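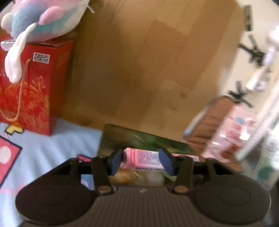

Call for Participants: Home Snack Panel, Clerkham Foods

Clerkham Foods is seeking adult participants for a consumer tasting panel covering its range of savory crackers, oat bars and filled wafers. The panel will assist the company in setting recipes for the coming year and in deciding which items will be offered under the Brimier label.

Clerkham supplies packaged snacks to grocery stores, school districts and hospital cafeterias. Recipes are developed at the Manríquez Street kitchen and produced at the Basov plant. Members of the public have taken part in product testing since the kitchen opened, and 3,612 completed score sheets are held on file from earlier panels.

Who may apply

Applicants must be 18 years of age or older and must be able to receive parcels at a home address. No training in tasting or in food work is required. Applicants should eat crackers, cookies or snack bars at least once a week. Both regular and occasional buyers of store-brand products are welcome.

Persons employed by a food manufacturer, a grocery chain or a market research firm are not eligible, nor are members of their households. Only one person per household may be enrolled.

Several of the products contain wheat, milk, soy, sesame or tree nuts. Applicants with an allergy or intolerance to any of these should not apply. A separate panel for wheat-free products will be announced at a later date.

What participants will do

The panel will run for 3 weeks in December. Each participant will receive one parcel per week containing coded samples in plain wrappers. Samples are to be eaten in the order printed on the enclosed card, with water taken between them, and scored the same day for appearance, crispness, sweetness, saltiness and aftertaste. Score sheets may be completed online or returned by mail in the envelope provided.

A full set of samples takes less than an hour to complete. Participants are asked not to discuss their scores with others until the panel has closed, and not to post pictures of the samples or the score sheets.

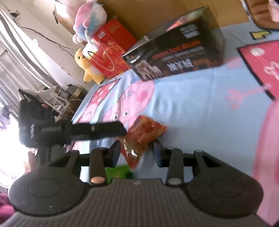 Unopened samples should be stored in a cool, dry cupboard, away from strong-smelling foods such as coffee and onions. Samples that arrive broken should still be reported – a short note on the score sheet is sufficient – and a replacement will be sent if stock allows.

Payment

Participants who return all score sheets by the closing date will receive a $200 payment by check. No partial payment will be made to those who withdraw early. Postage is paid by Clerkham in both directions.

Selection

There are 500 places. Places will be assigned so that the panel includes a range of ages and household sizes, and not in order of application. Applicants who are not selected may ask to be kept on the list for future panels.

How to apply

Application forms are available from the Consumer Testing Office and at the reception desk of the Manríquez Street kitchen. Completed forms must be received by November 13, 2022. Forms without a signed allergy statement cannot be accepted.

Questions regarding eligibility should be addressed in writing to Hussam Karaki, Consumer Testing Office, Clerkham Foods. Selected applicants will be notified by mail before the first parcel is sent.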